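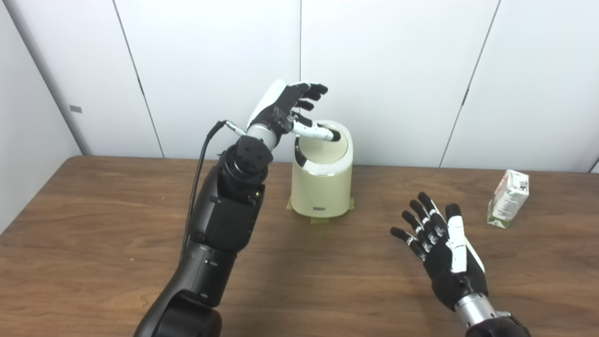
Small cream bin with the swing lid, juice carton off to the right.

Bench bin FAQ - Kekstead kitchenette

Can I put a juice carton in the little bin?
Yes if it's empty. Squash it first, straw out.

Drink containers worth 10c?
Not in here. Refund bag, back door.

Lid's stuck?
Push the top gently. Still stuck - tell Siebe Smits.

Food scraps?
No. Green caddy under the sink, the bench bin gets smelly by arvo.

Who empties it?
Whoever fills it. Liners are in the 2nd draw, 25 to a roll.

Can I move it?
Rather you didnt. Keep it on its pad.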